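Liranon Adopts Common Rules for Laying Out and Recording Tabletop Robot Tests

VURKTHORPE, April 21, 2026 – The Liranon Institute for Applied Automation has adopted a written code of practice for tests in which a robot picks up, moves and sets down household objects on a table. The code applies to all work carried out at the institute's laboratories in Vurkthorpe and Flilstead and to any outside partner that submits results under the Liranon name. It takes effect in May.

The document, titled Code of Practice for Tabletop Handling Trials, replaces separate sets of local instructions that the two laboratories had followed until now. It covers the preparation of the work surface, the placing of objects before each trial, the position of the arm at the start, the conduct of staff near the table, and the records that must be kept afterward.

Work on the code began after an internal review of 641 trial records from both sites. The review found that 564 of them gave enough detail for another person to set up the same trial again. The remaining records named the objects used but did not say clearly where on the table they had been placed, or in what position they had been left.

"A result is of limited use if the starting conditions cannot be repeated," said Prasetyo Gunawan, head of laboratory standards at the institute. "Our staff were doing careful work at both sites, but they were writing it down in different ways. The code gives them one method and one set of terms."

Under the new rules, each table used for handling trials must be covered and marked with tape so that every object can be assigned to a cell before the trial begins. The code does not require the cells to be square or equal in size. Lines may be set at a slant where this suits the reach of the arm or the view of the camera, provided that the layout is drawn on the setup sheet and stays the same for the full series. Tape that lifts or tears must be replaced before the next trial, and the replacement must be noted.

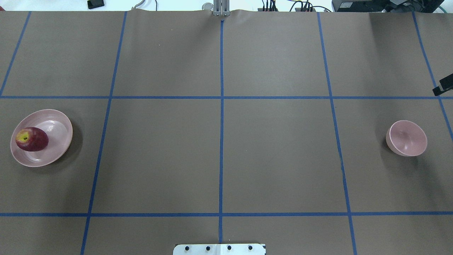
A marked table with an apple on a plate at left, a small tipped bowl at right and the gripper at the far edge.

Objects are to be recorded by cell and by position. The second point received particular attention during drafting. A bowl standing upright and a bowl lying on its side are treated as two different starting conditions, and results from one may not be combined with results from the other. The same applies to fruit and other items that can rest in more than one way. Where one object is placed on another, as with an apple on a plate, both must be entered, along with the side of the plate on which the upper object rests.

Cells that contain no object must also be marked as empty on the setup sheet. The former instructions in Flilstead allowed these to be left blank, which made it hard to tell whether a cell had been clear or had simply been missed by the person filling out the form.

The code sets a fixed starting point for the arm. Before each trial the gripper must be holding nothing and must be clear of all test objects. Staff are required to confirm this by sight and to sign the sheet before motion is enabled. Cables and equipment may remain close to the work surface, but they must be kept out of the planned path of the arm. Anything that extends over the marked area, including brackets and clamps, must appear on the layout drawing.

Further sections deal with safety. No member of staff may reach across the marked area while motion is enabled, including to straighten an object that has fallen over. A trial in which an object leaves the table is to be stopped and recorded as stopped. It may not be restarted under the same trial number. New staff must complete 4 supervised sessions before they are permitted to run trials alone, and those who have been away from the laboratory for an extended period must repeat one of them.

A series must consist of at least 100 completed trials before a success rate may be published. Shorter series may still be used within the institute for planning purposes, but any report that mentions them must state the number of trials and may not express the outcome as a percentage. Stopped trials must be listed separately and explained in an attached note.

Latuheru, the institute's partner for software and records, has prepared an electronic version of the setup sheet. The form will not allow a trial to be closed until every cell has been assigned an object or marked as empty. Paper sheets will remain acceptable at both laboratories and must be scanned at the end of each working day.

Results gathered before the code takes effect will remain valid for internal use. They may be included in new publications only where the original records meet the requirements on placement and position. Laboratory leads have been asked to identify the series they wish to carry forward and to submit the related sheets for checking.

"We expect that some layouts will need to be redrawn and that some older series will have to be run again," Gunawan said. "We have asked project leads to allow time for this in their schedules."

The standards office will hold an information session at each site before the code enters into force. Staff who work at both laboratories need attend only one. The office will review the code after its first year of use, and proposed changes may be submitted in writing at any time through the laboratory leads.

Copies of the code, together with blank setup sheets and a sample layout drawing, are available from the standards office in Vurkthorpe. Outside partners should request them through their project contact at the institute.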